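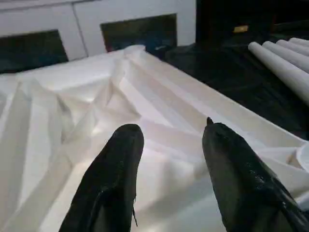 Questions about our two-arm robot build

We are a small group in a shared workshop, and we build and teach a robot with two arms for household work. These are the questions we receive most often. English is not our first language, so please write again if something is not clear. Last changed on Thursday, November 5, 2020.

What is the name of the robot?
The project is called Brillidero. The left arm and the right arm have no names of their own, although people suggest them to us every week.

Did you design the arms yourselves?
No. We bought both arms second-hand in March from a workshop in Drusmont that was closing. We made the mounting plate and the control box, and we wrote the program that moves the two arms together. The program is named Irko.

How many cameras do you use?
One small camera sits at each wrist and one looks down from the head. The wrist cameras see very well what is between the fingers and very little of everything else. For this reason Irko always reads the head camera first, and it asks the wrist cameras only for the last part of the movement. 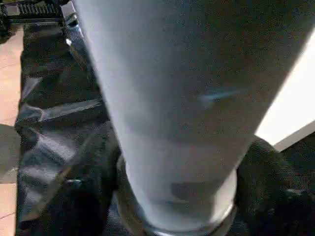

The wrist camera also has to live with strong light. If one side of the picture becomes completely white, the program can lose the edge of a part. We lowered the exposure by hand and it helped more than any new code.

Why do you practice with furniture parts?
A simple stand with tube legs is a good teacher. The tubes are round and they roll away, and each one must enter its socket straight. One arm alone can do some of this – with two arms it is possible to hold and to push at the same time.
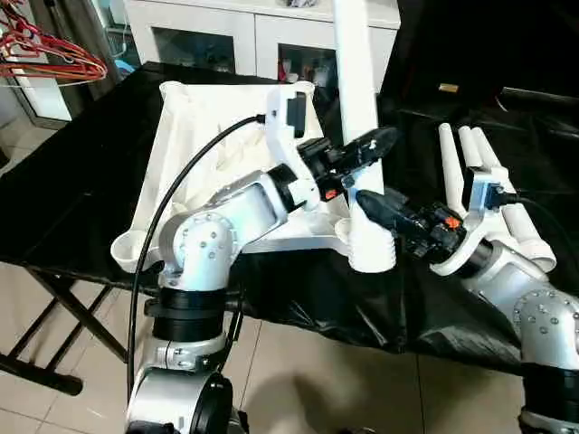

We begin with the base upside down, so that the sockets are easy to reach from above. If your table is smooth, put something under the base, otherwise it will slide when the arm pushes.

What does the robot do badly?
Cloth. A plastic part keeps its shape when you touch it, but a cloth has a new shape every time. We recorded 500 attempts at picking up one corner and we could use 400 of them for training.

What did the build cost?
We paid 710 euros for materials, without the arms and the computer. The largest part of this went to cables and connectors.

Can I have the files?
The drawings of the mounting plate are free for everybody. Irko is not ready to share, because the settings are still written for our table only. Please ask us again in spring.

Is it safe to stand near it?
During a run we stay behind the table, and one person keeps a hand on the stop button. Please do the same at home, also when the arms move slowly.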